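4.2. Jornada de puertas abiertas

La segunda parte de la evaluación se realizó en marzo, durante la jornada de puertas abiertas del laboratorio Kullero. La demostración debía funcionar ante público general con el mismo controlador descrito en la sección 3, sin reajuste de parámetros entre visitas. Se atendió a 13 grupos, casi todos de centros de secundaria, y cada uno permaneció ante el puesto lo que duraba una explicación breve seguida de la ejecución de la tarea.

La tarea elegida fue la manipulación de una caja de plástico pequeña con tapa, dotada de una abertura circular por la que se introducen los dedos de la pinza. La caja procede del conjunto de objetos Gradum y ya se había empleado en las pruebas sin público (sección 4.1). El puesto se preparó sobre una mesa blanca, con la caja al alcance del brazo en una postura cómoda para la muñeca.

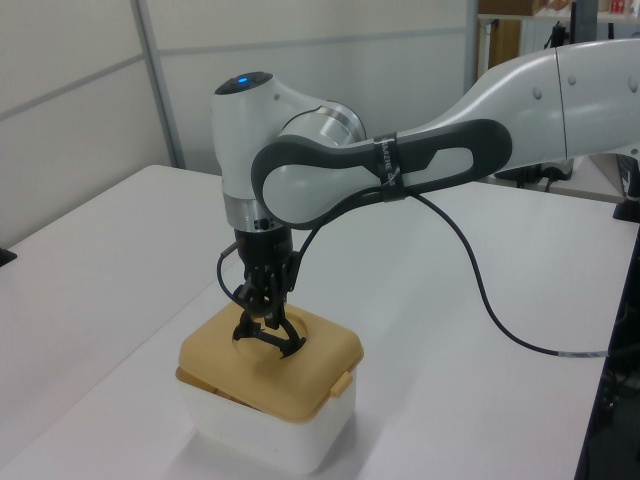 Figura 3a. Los dedos de la pinza en la abertura de la tapa. Vista lateral del puesto.

Corina Oprea dirigió las explicaciones y Kyung-hwa Ma se ocupó de la consola. El guion era el mismo para todos los grupos: presentación del brazo, aproximación lenta a la caja, entrada de los dedos y turno de preguntas. La velocidad máxima se limitó a un valor inferior al de las pruebas internas, decisión que alargó cada ejecución pero facilitó que los visitantes siguieran el movimiento. Entre un grupo y el siguiente, la caja se recolocaba a mano sin plantilla — de ahí parte de la dispersión en la posición inicial que se discute más adelante.

La aproximación se planifica en dos tramos. El primero lleva la pinza a una postura previa sobre la tapa; el segundo es un descenso con control de fuerza, cuyo umbral de contacto se mantuvo en el valor indicado en la sección 3. 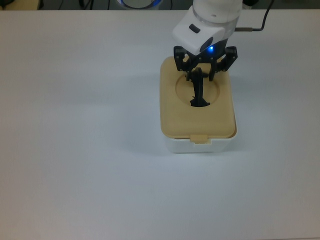
Este segundo tramo es el más sensible al error de estimación de la postura. Si el centro de la abertura se calcula con un desplazamiento lateral, uno de los dedos toca el borde antes de entrar y el controlador interrumpe el descenso. En la jornada se registraron tres interrupciones de este tipo, todas resueltas con un nuevo intento automático desde la postura previa. Los registros de fuerza y posición se almacenaron con la herramienta Radwan, que guardó más de 2.000 muestras por ejecución.

Las preguntas del público se anotaron de forma resumida. Las más repetidas se refirieron al comportamiento del sistema cuando la caja se desplaza durante el descenso y al modo en que el brazo detecta que ha tocado algo. Varios docentes preguntaron también por el tiempo de programación. Estas notas no se han analizado cuantitativamente y se recogen solo como orientación para futuras sesiones.

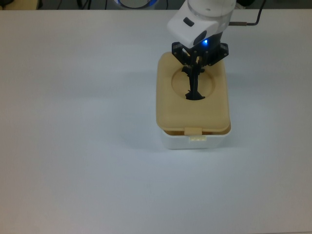
Figura 3b. Brazo, pinza y caja vistos desde arriba.

La comparación con el planificador Dondard, usado como referencia en 4.1, no se repitió ante el público por falta de tiempo entre grupos. Los datos de la jornada se analizan por separado en la sección 5 — las condiciones de iluminación y de colocación de la caja no son equivalentes a las de las pruebas internas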